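What the First Budget Leaves Out

By Maysoun Hijazi

When the engineering faculty at Skiltis Technical Institute asked for money to open a manipulation laboratory, the request ran to a single page. It named an arm, a hand and a workstation, and it asked that all of them be delivered before the fall term. The page was returned with one question written in the margin: what else will it need?

The answer took most of a year to assemble. Ruba Nimri, the institute's director of capital planning, now keeps the original page in the front of the project binder and shows it to departments that are preparing requests of their own. The revised version is considerably longer. It covers power, floor loading, safety review, spare parts, staff hours, storage and the objects that the robot is expected to handle.

"The arm was the easiest line to price," Nimri said. "A supplier gives you a quotation and you type it in. The rest of the plan had to come from walking through a working day and writing down each thing that somebody would reach for."

Institutions of moderate size face this exercise more often than they once did. Robotic arms have moved out of the large manufacturing programs and into departments of computing, occupational therapy and design. The people who sign the purchase orders are frequently new to the category, and the habits they bring from buying microscopes or lathes serve them only in part. A lathe arrives as a complete tool. An arm arrives as one component of a setup that the buyer must finish.

Choosing the task before the machine

Junaid Kiani, who leads the laboratory, was asked early in the process to state what the equipment would do in its first two terms. He chose household tasks at a reduced scale, with a play kitchen as the principal workspace. The choice settled several purchasing questions at once. Reach could be specified against a known counter. Payload could be specified against small cookware and toy food. The hand needed fingers suited to small objects, and the team could set aside two heavier models that had been on the shortlist.

The kitchen itself drew some discussion at the review meeting. Members of the panel had expected custom fixtures, and the panel's finance representative, Najwa Moussa, asked whether a toy would be durable enough to justify a place in a capital plan. The laboratory's reply was that a play kitchen is inexpensive to replace and easy for another institution to set up in a comparable form. It was entered as a consumable and not as capital equipment, with a second unit held in storage.
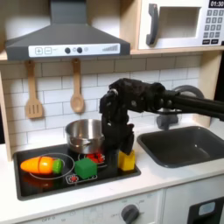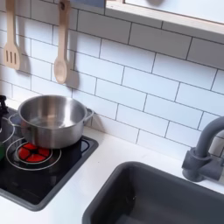
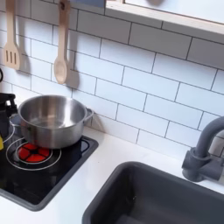
The play kitchen at Skiltis, with its tiled backsplash, cooktop and steel pot.

Moussa has since come to regard the small items as the part of the plan that deserves the closest reading. Each is cheap, and together they set the pace of the work. A laboratory that must stop because a prop is broken pays for the idle hours of its staff and for the depreciation of a machine that is standing still. The Skiltis plan therefore carries a standing allowance for replacements, drawn down without a separate approval up to a limit of $600 per term. Anything beyond that limit goes to her office with a short note.

Quotations and what they include

Three suppliers were invited to bid: Dilard, Ivport and Warraich. The institute asked each to quote on the same written requirement, and the documents that came back were difficult to compare. Dilard included installation and training in its base figure. Ivport listed both as options. Warraich included installation, charged for training by the day, and offered a maintenance agreement that the other two had left out entirely.

Nimri's staff rebuilt the bids on a common form. Every line that appeared in any one quotation was given a row, and suppliers were asked to fill in the blanks or state that the item was not offered. The exercise added several weeks to the schedule. It also changed the ranking. The lowest bid on arrival was the highest once cabling, mounting hardware, software renewal and the replacement of wearing parts had been entered for the full planning period. One cable assembly, priced at $3,281 in one of the bids, did not appear at all in the other two, although both systems required an equivalent part.

The form is now used for all technical equipment at the institute. Departments are asked to attach it to any request that involves moving machinery, and to note which rows were completed by the supplier and which were estimated in-house.

Staff time was the row most often left blank. Anas Zoubi, the laboratory's technician, kept a log during the trial period, when a loaned arm was in place, and recorded his own hours against setting up, calibration, resetting the workspace and repair. Resetting came first by a wide margin. Returning the objects to their starting places between runs is brief work, and it is repeated throughout the day. On the strength of the log, the institute budgeted for a part-time assistant before it budgeted for a second arm.

"I would have asked for the second arm," Zoubi said. "Then I looked at my own handwriting."

Space, power and review

The room chosen for the laboratory had previously held drafting tables. Its floor and electrical supply were adequate, but its door was too narrow for the shipping crate, and the frame had to be widened at the institute's expense. Facilities staff now receive crate dimensions with every quotation.

The safety review was scheduled for May, after delivery, and Nimri has said that she would place it earlier if she were writing the plan again. Reviewers asked for a marked boundary on the floor and for a second emergency stop near the door. Neither was costly. Both required tradespeople who had already finished in the room and had to be called back.

Kiani recommends that other departments bring their reviewers in while the layout is still a drawing. He also advises buyers to ask suppliers how long a replacement finger or wrist part takes to arrive, and to have the answer written into the contract. At Skiltis, the agreement signed with Warraich specifies delivery times for the listed spares and names the point at which a loan unit must be provided.

The institute will review the laboratory's spending at the end of its second term. Moussa has asked that the report compare each row of the form with the sum finally paid, including the rows on which nothing was spent.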